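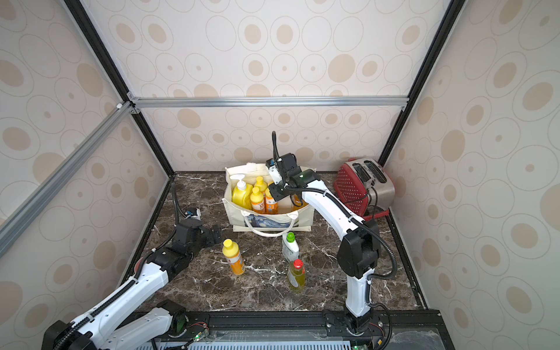

3.2 Why I kept coming back to the tote bag

I started this study thinking the bag would be the boring part. My plan was to spend this section on bottles (their shapes, their caps, how people sort them on the counter), and the tote was just going to be the thing they ended up in. Then the February diaries came in from Hustdale, all 206 of them, and people wrote about the bag far more than they wrote about the soap. They complained that it slumped. They complained that the handles fell back into the opening every time they let go. One family at the Alaoui site gave up and packed their cleaning stuff in a bucket for the whole month, and I can't say I blame them!

So I went back through the diaries and coded each packing trip by what went in first. There were 226 trips with enough detail to use. I did the coding myself and Fuad Beyene went over it again without seeing my labels, and where we disagreed we sat down with the diary page and argued it out. Most of the arguments were over what counts as "first" when somebody drops in 2 bottles together - I wanted to call that one event, Fuad didn't, and in the end we did it his way.
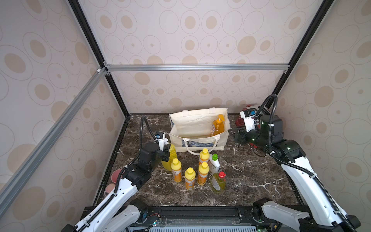 The other thing we had to settle was what to do about bottles that get packed and then taken out again. It happens a lot more than I expected. Someone puts a big jug in the middle, finds there's no room beside it for the slim ones, pulls it out and starts over. Mounir Saber suggested we treat the restart as its own category, and I'm glad we listened, as it turned up in diaries from every kind of household, including the ones that described themselves as very organized (their words). Restarts were tied to soft bags in nearly every case. People with crates or stiff-sided boxes just shoved things along until they fit.

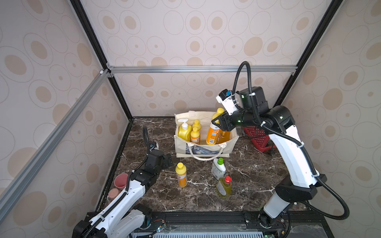 Grip is where the diaries get vague, and I wish I had asked about it more directly. People would write "put the dish soap in" and leave it there, with no mention of whether they held the bottle by the neck, the middle or the base. It matters with a tote, where the sides come up high and a hand wrapped around the middle of a bottle pushes the canvas out of the way. Holding the bottle by its top, like the orange one down in the bag in Figure 3, keeps the wide part of the grip up near the opening. The few diary writers who did mention their hands mostly described this same hold, though they tended to switch to a hand underneath for anything heavy. I come back to the heavy bottles in Section 4, along with Waqas Kakakhel's notes on leaking caps.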